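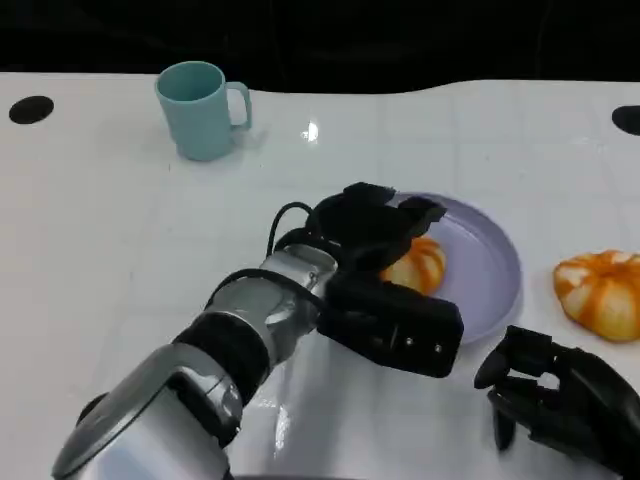 How far ahead do I need to book?
Two weeks is enough for most orders. If your event falls on a long weekend or in December, book at least six weeks out. We hold a quote for ten days, and after that the stock goes back into the pool.

Is there a minimum order?
The minimum for delivery is $128 before the delivery fee. There is no minimum if you pick up from the Ellmont depot yourself.

How much is the deposit?
We take 50 per cent of the hire total when you confirm, and the balance is due the business day before delivery. The deposit is refundable if you cancel more than 14 days out. Inside that, we can move it to another date once.

How long is a standard hire?
A standard hire covers one event and runs up to three days, including drop-off and pick-up. Longer hires are charged by the week. Schools and community groups wanting tables for a whole term should ask for a term rate.

Where do you deliver?
Ellmont and the surrounding suburbs are covered by the flat fee on your quote. Flikine is also on our run, on Tuesdays and Fridays only. Anything further is priced by the kilometre, and a map helps if the property has more than one gate.

Do you carry things upstairs?
Ground floor delivery is included. Stairs are charged per flight and need to be booked, as we send a second person. If there is a lift, please measure the door. Our round tables are 900 mm wide at the narrowest when folded and won't fit through some older lifts.

Do you set up and pack down?
Set-up is extra for tables and chairs. Marquees are always put up and taken down by our crew – please don't move one once it has been pegged or weighted, even a metre or two. Call us and someone will come back out. 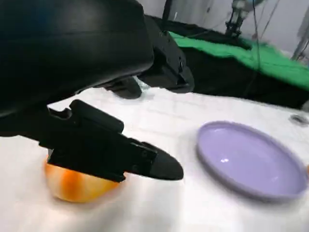
White tabletop with green and black materials further back.

Do I need to cover white tables?
That's up to you. Plenty of customers hire them bare for workshops and market stalls. If you are using paint, ink, glue or food colouring, put down a drop sheet or one of our plastic covers. Turmeric and red wine should be wiped up straight away.

What can I clean them with?
Warm water, a soft cloth and a bit of dishwashing liquid. Please don't use scourers, bleach or acetone. Tape residue comes off with eucalyptus oil, and you can leave that job to us if you prefer.

What happens if something is damaged?
Ordinary scuffs are covered. Burns, deep cuts and bent legs are charged at repair cost, or replacement cost if the piece can't be fixed. Tell the driver at pick-up and we will send photos and a price before charging anything.

Can tables be left out overnight?
Chairs and plastic trestles can. Strömberg timber tables must be under cover, as dew lifts the finish.

Who do I call on the day?
Deliveries go through Joar Sundqvist and marquees through Roald Halvorsen. Both mobile numbers are printed at the top of your Zustton confirmation. The office line is switched off after 4 pm on Saturdays.

Page last updated 15/10/2020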